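Soncombe Workroom: Panels, Seams and Surfaces
Gallery page, posted Jan 6, 2021
Text by Lavanya Marar

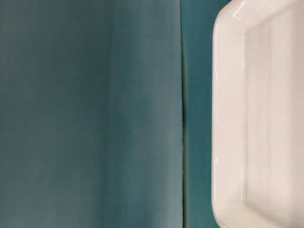

The Soncombe workroom was refitted over one long spring, beginning in April with the removal of the old shelving and ending with the surface coverings. Most of the questions we receive concern the coverings, so this page deals with those first and leaves the lighting and storage for a separate gallery. The notes were kept during the work and have been shortened for reading on a screen.

Color
The large areas are a muted blue-green with a good deal of gray in it. Rulludov lists the shade as 204 on its card. A more saturated turquoise, number 324, is used where a second surface sits beside or behind the first. The two are close enough to be taken for one color on a small swatch. At full height they separate clearly, and the narrow areas of 324 read as bluer than they do on the card. Anyone ordering a match should ask for both numbers and hold the samples upright. Samples laid flat on a desk gave us the wrong answer twice.

Finish
Matte throughout. A satin finish was tried on a test board and rejected, as it showed every lamp in the room as a bright spot. The matte surface still varies in tone. Light from one side gives a gradual change across the width, darker at the far side and paler toward the source, and this should not be mistaken for uneven color in the material. Check by turning the lamps off and looking again by daylight. If the dark side moves, the material is fine.

Vertical streaks
Faint upright streaks may show in a large plain area. On our own boards they came from slight waves in the sheet, and they were most visible when the light ran nearly parallel to the surface. Pressing with a soft roller reduced them. It did not remove them all, and we stopped at the point where they could be found only by someone looking for them.

Seams
The seams run the full height, top to bottom, with no horizontal joints. A straight seam was the aim. In practice a flexible edge wanders, usually in the lower half, where the weight of the sheet has pulled it out of line. We allowed a deviation of 2 mm on a height of 2,000 mm and marked anything over that for rework. Several seams were marked, two of them more than once.

Edges
A cut edge that lifts will catch light on one side and throw a thin shadow on the other, so a small lift looks larger than it is. Measure before reworking. The Workneh edge tape held well on the rounded edges and less well on the square-cut ones. The Heltbridge tape was stiffer, easier to lay in a line, and harder to get off again.

Labels and markings
All large surfaces were left plain. Supplier stickers were taken off on delivery and the batch numbers copied into the workroom log. Where a sticker had been on for more than a few days it left a dull patch, which came up with warm water and a white cloth. Colored cloths are kept out of the room — one of them shed dye onto a test board and the board was scrapped.

Cleaning
Dry cloth weekly, top to bottom, in the direction of the seams. Wiping across a seam pushes dust under any lifted edge. No sprays. For marks, use a damp cloth and work from the outside of the mark inward, then leave the area alone until it has dried. A damp matte surface looks several shades darker and has caused at least one false report of damage.

Repairs
Offcuts of both colors are stored flat in the drawer under the cutting bench, with the card number written on the back in pencil. Please do not roll them. A rolled offcut keeps its curve and will not lie down against a flat panel. Color from a later batch may differ slightly from what is in the drawer, so use the stored pieces first and note the size taken in the log.

Next gallery: lamps and switches, Soncombe workroom.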